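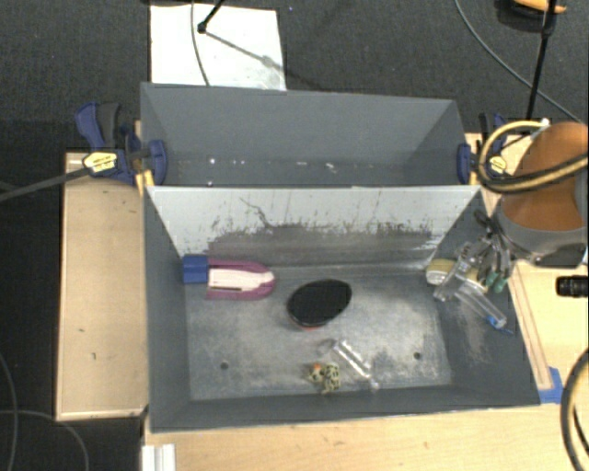 Bins, gray, worn and scuffed inside

I bought 34 of these for the toy library in June of last year, and most have been in use every week since. They hold up. The plastic scuffs badly on the inside and no cleaner I tried takes the marks off, but none of the bins has cracked.

Stacking is fine up to four high. Past that the pile leans – fine against a wall, not in the middle of a room. Labels don't stick well, so we tie tags on.

The lids are sold separately at 19 each and I would skip them. Two warped by spring. Birthe Mogensen uses the Trinura ones at her branch and says those lids stay flat, though the bins are shallower.

Four stars. I'd order the bins again.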